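The Long Way Round to Grindmont
by Rhiannon Yorath

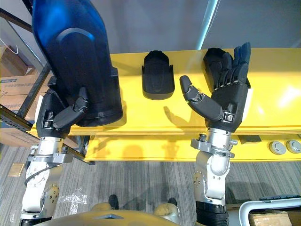 Short Fiction

The year my aunt Eluned decided to give away the recipe, I was living in her back bedroom with two suitcases and a cat that belonged to a man I was no longer speaking to. I had come for a weekend. By February I had my own hook by the kitchen door and my own shelf in the refrigerator, and the cat had taken over the armchair my uncle used to sit in, which Eluned said was fine, he had never sat in it very gracefully anyhow.

The recipe was for a fruit loaf. I should say that straight off, so you don't go imagining something grand. It had tea in it, and raisins, and a spice that my grandmother had never written down and that Eluned had only ever referred to as "the other one." For as long as I could remember there had been a quarrel over that loaf, going back and forth between our side of Grindmont and the Mathias side, with long quiet stretches in it where people nodded to each other at funerals and said how well the flowers looked.

The way we told it, my grandmother had made the loaf first, and Nerys Mathias's mother had eaten a slice at a christening, gone home, and turned up the next summer at the county fair with the very same thing on a paper plate. She took the blue ribbon for it. The way the Mathiases told it, the christening had been at their house, the loaf had been their loaf, and my grandmother had asked for seconds and then thirds and gone very thoughtful on the drive home.

"I'm going to write it out for Nerys," Eluned said one morning, with her back to me, scraping a carrot. "The whole thing. The other one and all."

I asked her what had brought this on.

"Nothing's brought it on. I'm seventy-eight and I've got no daughters, and you can't bake."

I could have argued with that last part, but there was a tray of my biscuits on the counter that the cat had walked across without stopping, so I let it go and asked if she wanted me to mail it.

"Mail it," she said. "Rhiannon, you don't mail a thing like that."

So it was settled that we would drive over. Now, the Mathias place is on the far side of Grindmont, past the feed store and the old creamery, and on an ordinary day you can get there from Eluned's in the time it takes a kettle to boil and cool off again. But the bridge on Carroll Road was closed that winter, and the detour took you clear up the valley, through Gela, and back down by the reservoir. I figured it for the whole afternoon. Eluned packed as though we were crossing a desert. She packed sandwiches, a flask, a second flask, a blanket, her good shoes in a bag, and the loaf itself, because she said you couldn't hand a woman a recipe without handing her the proof of it. She held it on her lap in a clean dish towel the entire way with both hands around it, and when I took a corner too fast she looked at me like I had dropped a baby.

She talked for the first hour. She talked about my grandmother, who used to save string and who once chased a census man down the lane with a wet mop. She talked about my uncle and his bad knee, and the summer they tried to keep bees, and how the bees left. I had heard most of it, but there's something about hearing it in a car, with the heater going and the fields all brown and flat on either side, that makes you feel like you're getting it new. I remember thinking I ought to be writing it down. I remember thinking there'd be time for that.

In Gela we stopped for gas, and Iolo Parri was at the next pump. Iolo had delivered our mail when I was small, and he leaned down to the passenger window and took in the blanket and the flasks and the bundle on her lap.

"Moving out, Eluned?"

"We're going to see Nerys Mathias," she said.

Iolo straightened up and took his cap off, and then he seemed to realize he'd taken it off and put it back on. "Well," he said. "Do you want me to follow behind?"

She told him not to be silly, but I could tell she was pleased. By then it had been so many years since one of us had set foot in that house that people in the valley spoke of it the way you'd speak of a flood.

After Gela she stopped talking. We came down by the reservoir with the light going pink on the water, and she kept smoothing the towel over the top of the loaf, smoothing and smoothing, and when we came to the turn she asked me to pull over for a minute. I pulled over. She changed into her good shoes, there in the front seat, with a good deal of grunting, and I held the loaf. It was heavier than I expected. It smelled like every Christmas I'd ever had.

"I was at that christening," she said, once she had the second shoe on. "I was 7 years old. I had on a yellow dress that scratched."

I waited.

"It was at their house," said Eluned. "It was their table and their plates. Mother asked for the recipe in the kitchen, and old Mrs. Mathias gave it to her, wrote it on the back of an envelope, just as nice as you please. I was standing right there eating the icing off something."

A truck went by and rocked us a little. I said, "So it's theirs."

"It was theirs. Mother changed it. She put more tea in, and she put in the other one. So I don't know whose it is. I've had seventy-one years to think about it and I couldn't tell you." She took the loaf back from me and settled it. "And then the ribbon went to them and she was so mad she couldn't see, and it got told one way in our kitchen, and I was little, and then I wasn't little anymore and I still hadn't said anything. Drive on, honey. I'm getting cold."

Nerys Mathias opened the door before we were all the way up the steps. She was a tall woman, stooped at the top like a sunflower, in a cardigan with the buttons done up wrong, and she had clearly been telephoned by Iolo Parri, because the table behind her was set for four and the lamp was lit and there was a good fire. The fourth place was for her neighbor, Priya Kowalczyk, who rented the cottage across the yard and who had been brought over, I believe, as a witness.

For a while it was terrible. We sat. We said the roads were bad. Priya, who was from the city and had the kindest face I have ever seen on a person trapped at a table, asked what everyone did at the county fair, and a silence came down so thick that I could hear the clock in the next room. Then Eluned unwrapped the loaf and pushed it across to the middle, and set the card beside it. She had written it out in her best hand, on both sides.

Nerys put on her glasses. She read the front, and turned it over and read the back, and her mouth moved a bit as she went.

"Cardamom," she said.

"Cardamom," said Eluned.

"Mother guessed mace. She went to her grave on mace." Nerys laid the card down and got up, holding on to the table, and went to the dresser, and rummaged there for so long that I thought she might be crying with her back to us, and maybe she was. When she came back she had an envelope, gone soft and brown as a leaf. It was covered with pencil on the back, and the flap was missing.

"Your mother sent this back to us," she said. "The week after the fair. She didn't put a note in. I always thought somebody ought to return it."

Eluned held it close to the lamp. I watched her find the line about the tea, and the line about the raisins, and then the bottom, where old Mrs. Mathias had signed it with her love. She read that part more than once.

"Well, somebody cut this," Nerys said, meaning the loaf, and since neither of them seemed about to do it, Priya picked up the knife. We ate it with butter. Nerys said it was a touch heavy on the tea. Eluned said that was how it was supposed to be, and Nerys said she was only mentioning it, and Eluned said well, she could mention it, it was her house. And after that the two of them were off, the bees and the mop and the scratchy yellow dress (Nerys remembered the dress, she'd had to wear it after Eluned outgrew it), and Priya and I did the dishes and went out on the porch to look at the stars, and came in again when we got cold, and they hadn't noticed we were gone.

It was near midnight when I got her into the car. She had the envelope in her coat pocket, on loan, and half the loaf was staying behind. I offered to put the blanket over her knees, and she let me.

"We could wait until they open the bridge, before we come again," I said, backing out past the cottage. "It would be a lot quicker."

She had her eyes closed by then, and her good shoes off.

"Nerys is coming to us next time," she said. "She's bringing hers."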